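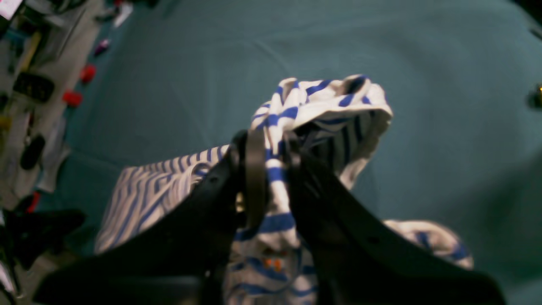
Putenis striped cloth, blue on white, gathered into folds

I bought the Putenis cloth for drying dishes and covering dough. Mine has been through 13 washes. The blue has kept its color and the hems are straight. It is thin, though, and it creases – more than my old Ceka ones.

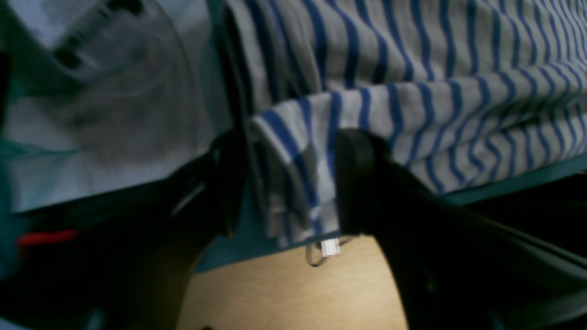

Folding

The stripes help. Line them up along one side and the corners meet without much fuss. The fabric is soft, so a fold made in the air tends to slump. 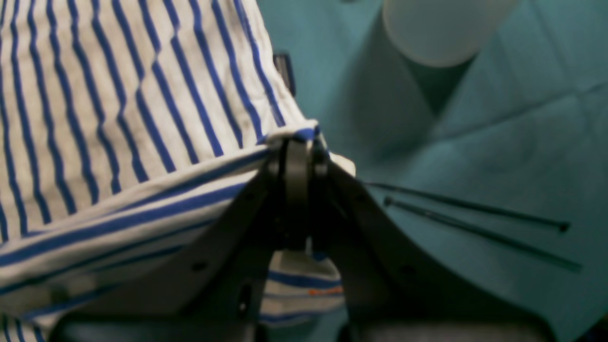 I do better with it flat on a covered table, starting from a bottom corner. On bare wood it slides. 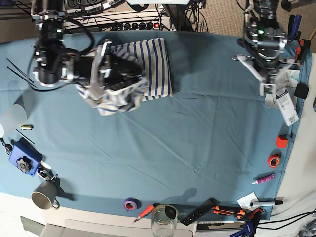

Price and verdict

I paid $7 for one. It dries overnight on a rail. Four out of five – I would like a heavier version.

2 comments

Do they shrink? Mine lost an inch in length.

Mine did too, first wash only. Fine after that.

We use cookies to remember your settings. OK
© Selvanayagam Home Reviews | Contact | Back to top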